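How a council sets its budget

Every town needs money for shared things such as bin lorries, street lamps, libraries and parks. The town council decides how much to spend on each. The plan it writes is called a budget. A budget covers one year.

In Isbridge, the budget is agreed in February. The new financial year starts in April, so the council has a few weeks to get ready.
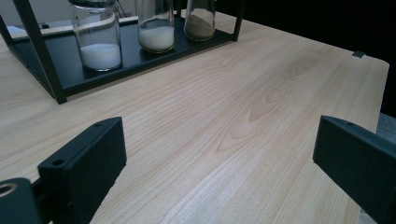
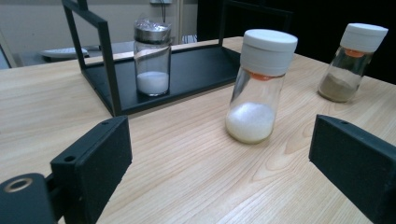

Binta Oyelaran asked why the council cannot just spend what it needs and work out the total afterwards. The answer is that a council must, by law, plan to have enough money to pay for what it does. It is allowed to borrow to build something, such as a swimming pool. It is not allowed to borrow to pay for everyday costs, such as wages or electricity.

Where the money comes from

Part of it comes from council tax, paid by most households. Part comes from the national government, as a payment called a grant. The rest comes from charges, such as parking tickets and the hire of sports pitches.

Who writes the plan

The first version is called a draft. It is written by officers. Officers are people who work for the council and are paid a wage. They are not elected. Councillors are elected by the people who live in the town, and only councillors can vote on the budget.

What an amendment is

A councillor who disagrees with part of the draft can suggest a change. This is called an amendment. An amendment has to balance. If it adds £4000 for a crossing outside Lolside School, it must also say where the £4000 will come from. It might be taken from another part of the plan, or raised through a charge.

Each amendment is voted on separately. After that, there is a vote on the whole budget.

How the vote works

Isbridge has 81 councillors. If all of them vote, 41 votes are needed to win, as 41 is more than half. If only 70 vote, 36 are needed. A councillor may also abstain, which means choosing not to vote for or against.

If the votes are equal, the person in charge of the meeting has a second vote. It is called a casting vote.

What happens if the budget is voted down

The council meets again and tries to agree on a changed version. Libraries do not shut the next morning, because the old budget runs until the end of March. The council does have a deadline for setting its council tax, and bills cannot be sent out until that is done.

Words to know

Budget: a plan for raising and spending money.
Grant: money given by the government for public services.
Draft: an early version that can still be changed.
Amendment: a suggested change to the draft.
Abstain: to choose not to vote either way.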